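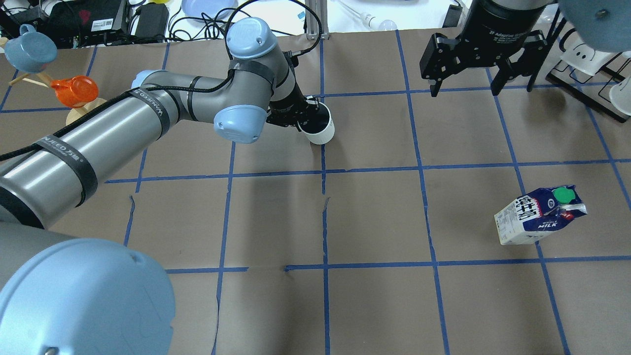

A reader in Pretby wrote in to say that I was dead wrong about freezing bread, and that a loaf should go in the freezer whole, never sliced, or it dries out at the ends. Well! I've been slicing mine since March and I'm not stopping now, but I did promise to try it the other way, so over the holiday I baked two of the Sinaga rye loaves and froze one each way.

Search this site Search Go

The whole one took forever to thaw (I left it on the counter at breakfast and we were still waiting at lunch). It had a lovely crust, though, I'll give the reader that much. The sliced one went straight from the freezer into the toaster and I was eating in 3 minutes, butter and all.

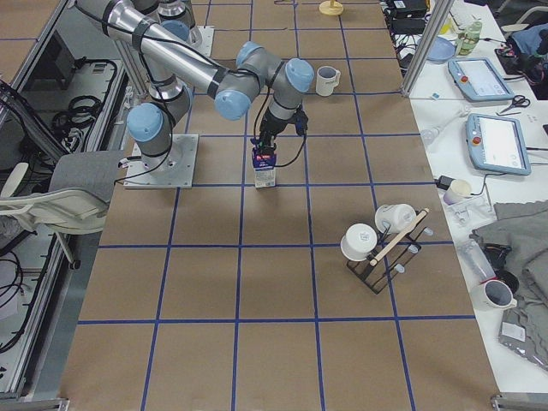 The trick with slices is to wrap them tight, and to do it the same day you bake. I use two layers, paper first and then a bag with the air squeezed out. The rye keeps 21 days that way before the edges start to taste of freezer. White bread goes sooner, and the Bekska rolls with the seeds on top don't freeze well at all, I've tried and tried.

My dough weighs 610 grams before it goes in the tin, for those of you who keep asking. Next time I want to get into sourdough crackers, so if you've got a good use for old starter, please send it in!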